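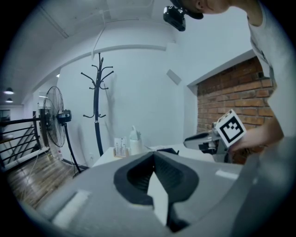

How to list used children's books for sale

1. Sort by series first. A run of six from the same series sells faster than odd copies, so keep them together.

2. Open each book and check for names, torn pages and library stamps. Write down what you find – buyers will ask.

3. Copy the title, author and year from the page behind the title page. Covers often leave the year off.

4. Set one price for the set and one for single copies. Put both in the listing.

5. State the postage separately. Weigh the parcel with its wrapping on. My last set came to 1053 grams packed.

6. Post on Saturday morning if you can, and mark sold titles the same day.

Last updated: March, Philomena Ó Briain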